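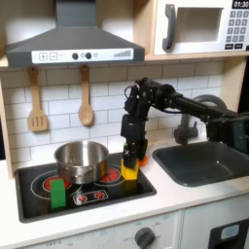
The toy library in Closcombe opens at nine, and by a quarter past there is usually a line at the returns desk. Its manager has run it for 16 years, first out of a church hall and now from the ground floor of the old Sikon shoe store.

"People think we lend out teddy bears," she says. "We don't lend anything you can't wipe down."

Members pay $40 a year and can take home four items at a time for three weeks. The catalog lists 2,593 toys, games and puzzles. Large items go out one per family and have to be reserved.

She grew up in Cilevbridge, where her mother looked after other people's children at home. The house was full of toys that belonged to one family or another, and they moved around as the children did. She says she was in her twenties before she understood that most people bought a toy, used it for a few months and put it in the basement.

The busiest month is January, when parents come in with things their children got for the holidays and ask if the library wants them. Often the answer is no. "If it needs an app, I can't take it. The company stops updating the app and then I've got a box of plastic."

Missing parts take up most of her week. Puzzles are checked piece by piece when they come back, and a lost piece costs the borrower a dollar. She used to charge more, but parents stopped borrowing puzzles. Wooden train track is the easiest thing to keep going, she says, and marble runs are the worst.

The lease comes up in April. The landlord, Győri Properties, has offered another five years at a higher rent, and she expects to sign. A move would mean packing everything again, and the last one took 31 days.

Asked what her own children liked best, she thinks for a while. "The scale from the post office set," she says. "They weighed the cat on it."

The library is closed on public holidays. New members should bring proof of address.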